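Support > Member Portal > Set-Up Guide > Section 3: Claims and Reimbursement

Search this guide

3. Setting Up Reimbursement in the Ultell Member Portal

This section covers linking a bank account, adding dependents, and submitting a first claim under a Tetby accident or hospital indemnity plan. Complete Section 2 (Registration) before you start. You will need your member ID, your bank routing and account numbers, and the name of the plan sponsor as printed on your welcome letter.

NOTE: The portal signs you out after 16 minutes without activity. Unsaved entries are lost.

3.1 Link a bank account

1. Sign in and open Payments.
2. Select Add Account. Choose Checking or Savings.
3. Enter the routing number, then the account number. Enter the account number a second time when prompted.
4. Select Verify. Two small test deposits will be sent to the account.
5. When both deposits have posted, return to Payments and enter the two amounts in the order they were received.
6. Select Confirm. The account status changes from Pending to Active.

CAUTION: Three incorrect entries at step 5 lock the account record. A locked record can only be cleared by phone.

If you do not link an account, benefits are paid by paper check to the mailing address on file. Check payments cannot be converted to direct deposit once issued.

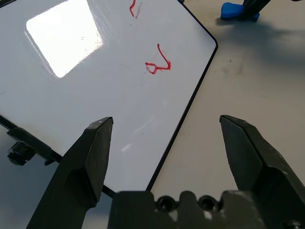
Whiteboard with red handwriting.

3.2 Add a dependent

1. Open Household and select Add Person.
2. Enter the dependent's legal name and date of birth as they appear on the enrollment form.
3. Select the relationship. For a stepchild or a child under guardianship, choose Other and attach the court or agency document.
4. Select Submit. Coverage is shown as Under Review until the plan sponsor confirms eligibility.

A dependent listed as Under Review can be named on a claim, but the claim will be held until the review is complete. Adding a person in the portal does not change your premium deduction. Premium changes are made by the sponsor.

3.3 Submit a claim

1. Open Claims and select New Claim.
2. Select the covered person.
3. Select the event type: Accident, Hospital Stay, Outpatient Surgery, or Ambulance. If one event falls under several types, select the earliest service and list the others at step 6.
4. Enter the date of service. Use the date of treatment, even if the bill shows a later statement date.
5. Attach the itemized bill. A balance-due notice is not accepted.
6. Enter any related services and the name of each provider.
7. Read the statement of accuracy, type your full name, and select Send.

The portal displays a claim number beginning with CH. The letters refer to Choo, the claims processing system, and must be included when you call or write.
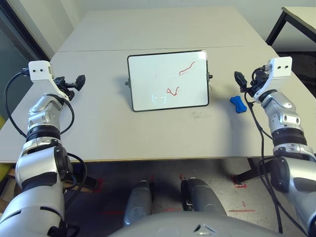
Files must be in PDF or JPG format. Up to 8 files can be attached to one claim. To send more, submit the claim first, then open it from the Claims list and select Add Documents. Do not start a second claim for the same event. Duplicate claims are closed without review, and any documents attached to them are not moved to the original.

NOTE: Claims with total billed charges above $4,000 require a signed authorization to release medical records. Form R is in the Documents tab. The processing period begins when the signed form is received.

3.4 Claim status messages

Received: The claim has been logged. No action is needed.

In Review: An examiner has been assigned.

Information Needed: Open the claim and read the request. Reply within the portal or by mail. Replies by email are not accepted.

Approved: Payment has been scheduled. The amount and method are shown on the Payments page.

Not Payable: The event is outside the terms of the plan. The explanation letter states the provision that applies and the deadline for appeal.

CAUTION: An indemnity benefit is a fixed amount set by the plan schedule. It may be less than the amount billed by the provider. Approval of a claim does not settle a provider's bill, and payment is made to the member unless an assignment of benefits is on file.

3.5 Giving another person access

1. Open Settings and select Authorized Persons.
2. Enter the person's name and email address.
3. Choose View Only or View and Submit.
4. Select Send Invitation. The link expires at midnight on the following Saturday.

An authorized person cannot change bank details. To remove access, select the name and then Revoke.

Section contact: Eftychia Stergiou, Member Documentation

Was this page helpful? 3 comments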